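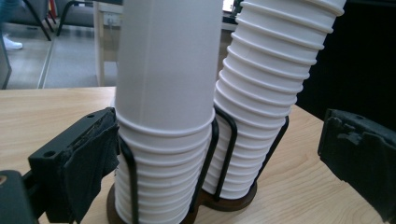

Hokham cafés to charge for takeaway cups

28 June 2024

Cafés and market stalls in Hokham will add a charge to hot drinks sold in throwaway cups from December, the town council has confirmed.

Customers will pay an extra 24p a cup. Drinks served in a customer's own mug or flask will not be affected, and neither will drinks taken sitting in.

The council asked residents and traders for their views in the spring and had 713 replies. Most were in favour, although several stallholders said the charge would be hard to explain to visitors on busy mornings.

So far 38 businesses have signed up. They include both branches of the Tiongson bakery and the kiosk at Jarum Park, which already lends out mugs for a deposit.

Traders will keep the money but must show the charge separately on the till receipt. Those with no till can put up a printed notice, and the council will supply these free of charge. Grants of up to £300 are on offer to small cafés that need to buy a dishwasher or extra crockery.

A similar charge has been in place in neighbouring Toltau since last year.

Application forms for the grants can be collected from the library or the market office.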